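Keeping the Folding Cell in Order

Last updated: March

The folding cell at the Flurden textile works stands at the end of the finishing hall, behind a pale partition that has collected its share of marks over the years. The cell consists of one arm, one table and one gripper. It is supplied with garments from the washing line and is expected to hand them on, flat and squared, to the packing station. The works bought the arm through Stillow, which also supplies the control cabinet, and fitted a gripper made by Mirani.

The machine is looked after by the day shift. Work begins at 6.30, before the washing line is started, and the first task is always the table. The covering is cleaned with a soft brush and examined for lifted corners. Lint is a greater nuisance than wear. A thin layer of it changes how cloth slides, and a sleeve that moved freely the previous afternoon may drag and turn under itself the next morning.

The fingers are dealt with next. They are taken off every 14 shifts, washed in warm water with a mild soap, dried and refitted with the tips level. A feeler gauge is passed beneath each tip while the arm is held at its lowest working height. Should one side sit lower than the other, the cloth is pinched unevenly and the fold comes out at an angle. Earlier practice was to correct this in software, and the result was a long list of small offsets which could not be traced to any cause. The list has been cleared, and all correction is now made at the mounting screws.

The wrist camera is then checked against a printed card, and the cell is given a test set of garments. The set contains towels, plain shirts and several items of sportswear. Lettering, contrasting trim and linings of another colour all make the edge of a garment harder to find, and the sportswear was included for that purpose. 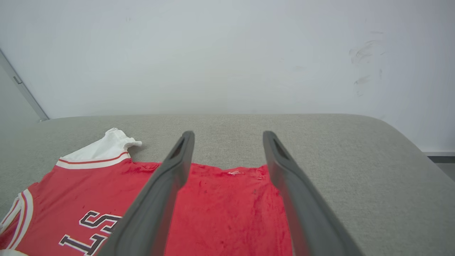 The gripper open over a red jersey with striped trim, seen from the wrist camera.

Each garment in the set is presented in several positions, including sideways and partly bunched. A full check runs to 203 picks and is carried out after any change to the fingers, the camera or the table covering. A shorter check of 30 picks is sufficient on ordinary mornings. Missed picks are entered in the log with the position of the garment and the side on which the cloth was lost. Entries of the second kind have proved the more useful, as a fault that keeps to one side generally points to a mounting screw.

Lubrication of the arm follows the schedule kept in the control cabinet. Cables at the wrist are inspected by hand once a month, with the power isolated, and the sleeve around them is replaced when it begins to stiffen. The works holds more than 100 spare finger pads, ordered in a single batch so that their thickness would match.

A second cell, at the Trener site, is to be set up along the same lines later in the year. Its table will be mounted on adjustable feet, a change requested by the Flurden shift after the floor beneath the present cell was found to slope slightly towards the drain.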